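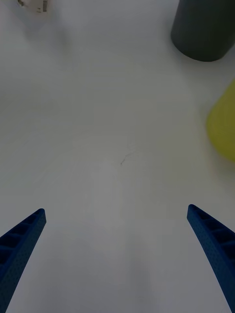 One reader wrote in after the last newsletter to ask why we don't generate all of our examples in simulation and skip the tabletop work. It's a fair question, and a few others have raised it at Porthorpe. We do use simulation for rough motion planning. For grasping small items it has not given us what we need, and the learning system trained on it alone did poorly on real objects in our spring tests.

So the Plostodex collection continues by hand. An operator guides both arms through a short task, and each run is saved with the views from the wrist cameras and from the fixed camera over the table. The target for the current set is 2000 runs. By the end of June we had 800, of which 94 were set aside for review, mostly over timing gaps between the two arms.
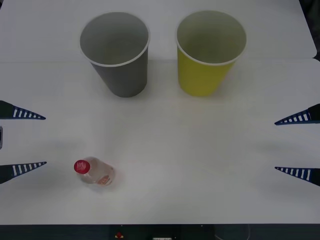
Objects are put down in a new arrangement before every run. Operators are asked to vary the spacing and to turn things that have a long side, so that the system does not learn one layout. They are also asked to leave a slow or awkward grasp in the record as long as the task gets finished. Runs that are abandoned partway go in a separate folder.

Sudell is handling storage and has moved the older files to the new server. Lozano will do the labeling, starting with a batch of 420 runs. If you have used the old folder paths in a script, please update them before the end of the month. Operator slots for the morning and the 2 p.m. session are still open, and the sign-up sheet is in the usual place.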